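Setting Up the Kitting Table on a Two-Arm Cell

Applies to: Kurandale bench cells, parts kitting layout
Maintained by Yoga Ong, Lernbridge
Last revised 11 April 2026

These steps cover the table layout and the arm checks for the small-parts kitting job. They assume both arms are mounted, homed and connected to the Wibisono controller. If an arm has been removed from its base, complete the base alignment procedure first.

Before you start

Put the cell in manual mode and limit speed to 100 mm/s. Park both arms outside the bin area. Wipe the tabletop with a dry cloth and check that the two table sections are level at the seam. A step at the seam tilts the tray, and the place height will then differ from one side to the other.

Placing the bins and tray

1. Set two yellow bins on the left and two on the right, each pair edge to edge.
2. Center the steel tray between the pairs. Leave a clear gap on both sides wide enough for an open gripper.
3. Lay a flat stack of white paper in the tray. The paper cuts glare from the metal and gives the vision system an even background. Trim it if it rides up on the rim.
4. Load motors in the upper-left bin and circuit boards in the lower-left bin. Wire harnesses go on the right, one type per bin.

Spread the motors so that no lead lies across another motor. Boards go in flat, without overlap.
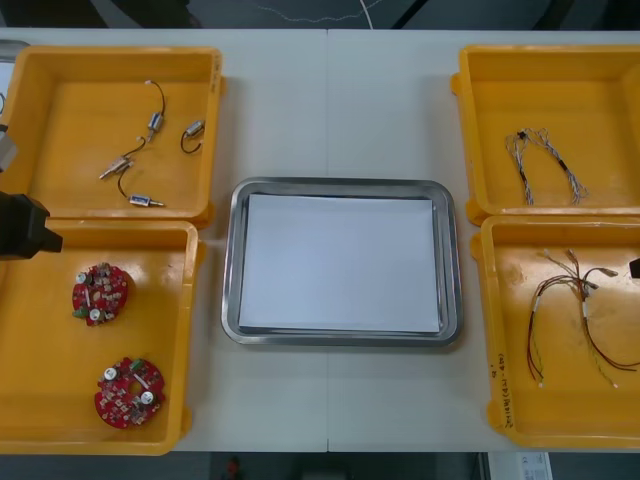 Once the parts are in, teach the heights. Jog each arm to its approach point, 200 mm above the table, then lower it over an empty patch of bin floor until the fingertips just touch a feeler gauge. Save that point as the bin floor. Repeat for every bin, even when the bins are the same model - molded floors are not always flat.

For the tray, touch off on the paper and not on the metal. Teach the point again whenever the thickness of the stack changes.

Checking the reach

Run the Nellness reach test with the grippers open. Each arm should enter both of its bins without touching a rim. If a finger clips the wall between two bins, raise the travel height before you move anything on the table. Moving a bin means teaching its floor again.

Upkeep

Inspect the finger pads every 500 cycles and replace them if the surface is glazed or torn. Change the paper when it is marked or curled. After a pad change, repeat the bin floor and tray touch-off for that arm before returning the cell to automatic.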